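26th July - Livel handheld collection, garment set

Collection resumed on the bedding station with the two-gripper arrangement. The task remains as specified in the Fadska protocol: lift one garment by a corner, bring it over the bed, lay it down and fold. The count at the start of the session was 1,402 accepted episodes, of which 558 involve dark cloth. Dark items on the beige sheet are to be given priority until the next training run.

Operators are reminded to hold the garment still for 3 seconds before the second gripper closes - the segmentation script depends on this interval.

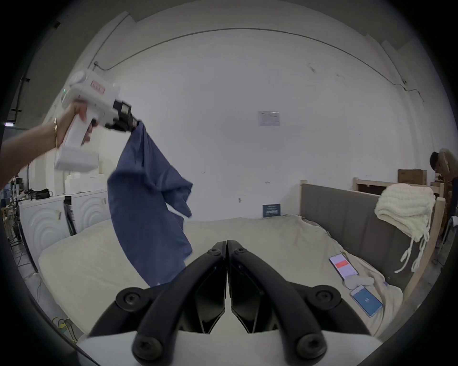
Pelupessy replied in the shared log that the pause should be shortened, as the last model trained on these episodes hesitates before every second grasp. The point is accepted for trial. Ten episodes will be recorded without the pause and tagged separately.

Outstanding: recalibrate jaw width on both units; send the rejected episodes to Patavis for relabeling.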